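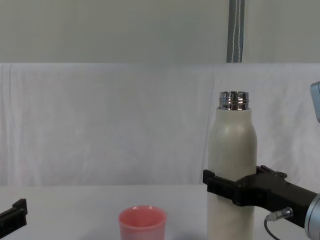 An uncapped insulated bottle and a pink cup on one of the white tables at Trevaskis.

Water table and cup shelf are back at Trevaskis, and this time they plan to stay

5/20/25

If you have walked into the Trevaskis hall on a warm afternoon lately and found yourself wishing for a drink, you will be glad to hear that the water table is back. It has been set up along the side wall near the coat hooks, where the old piano used to be, and it is open whenever the hall is open, to anybody who comes through the door. You don't have to be signed up for a class, and you don't have to buy anything.

People who have been coming to the hall for a while will remember that there was a water table once before. It ran for one summer and then faded out, partly over the paper cups, which filled the trash by lunchtime and had to be bought again every couple of weeks. The new arrangement does away with paper altogether. Visitors can bring their own bottle and fill it at the kitchen tap, or they can take one of the small plastic cups from the shelf and have it poured for them from an insulated bottle at the table.

Tín Nghiêm, who looks after the hall's kitchen and has done most of the setting up, has been asking for this since last August, when the afternoon sewing group and the after-school club were both in the building on the hottest day anyone could remember and the line for the one kitchen tap went out into the hallway.

"We had little kids waiting behind grown-ups filling great big jugs," Nghiêm said. "Everybody was very nice about it, but you could see they were thirsty. I went home that night and thought, we can do better than this, it's only water."

The shelf now holds 80 cups, all small ones, which Nghiêm says was a deliberate choice. A big cup gets half drunk and left on a windowsill. A small one gets finished, and a child of four or five can get a hand around it. They are plastic because the hall floor is hard and things do get dropped, especially on club days, and they stack, so the whole lot fits into a cupboard when the room is needed for a dance or a wedding party.

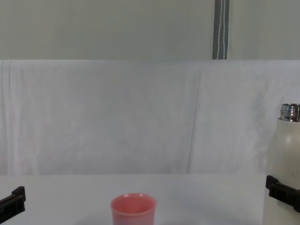
The bottles took a bit more thought. Glass pitchers were tried for a week and were pretty to look at, but the water was lukewarm by the middle of the afternoon and the ice was always gone before the sewing group had even threaded their needles. An insulated bottle holds its chill a good deal longer, and it can be carried across the room to somebody who would sooner not get up. The hall asks that anyone who takes the cap off to pour please put it back on afterward, and set the bottle well in from the edge of the table.

Washing up is handled on the spot. Used cups go into the tub under the table, and whoever closes the kitchen that day runs them through with the lunch dishes. The bottles are done by hand with a long brush, necks and threads included, and left upside down on the rack overnight. Nghiêm is rather firm about the threads. "That's where it gets nasty if you're lazy," he said, and he laughed, but he did also show us the brush.

It all seems to be going over well so far. On the first club afternoon 54 cups went into the tub, and the sewing group, who are mostly the bring-your-own sort, have taken to leaving their bottles in a row at the end of the table and topping them up between seams. One member told us she has had the same bottle for years and had never once remembered to fill it before she got to the hall, so she was delighted to find somewhere to do it when she arrived (she also wanted it known that the cookies on the second shelf were hers and that people should help themselves).

There are still a few things on the wish list. The kitchen would be happy to have 2 more insulated bottles, any color, as long as they have a wide enough neck to get a brush into. Caps are welcome too, even without a bottle, as those do have a way of wandering off. A second tub would save a trip on busy days, and the table itself could use a wipeable cloth for when the painting class is in. Anything clean and in good shape can be handed in at the kitchen door.

The whole setup has cost the hall $55, most of it spent on the cups, with the shelf put together from boards that were already in the storeroom. The water table will be out all summer during regular hours, and it will be moved into the garden for the August picnic if the weather is kind. Anyone who would like to take a turn at pouring or washing can put their name on the sheet by the kitchen door.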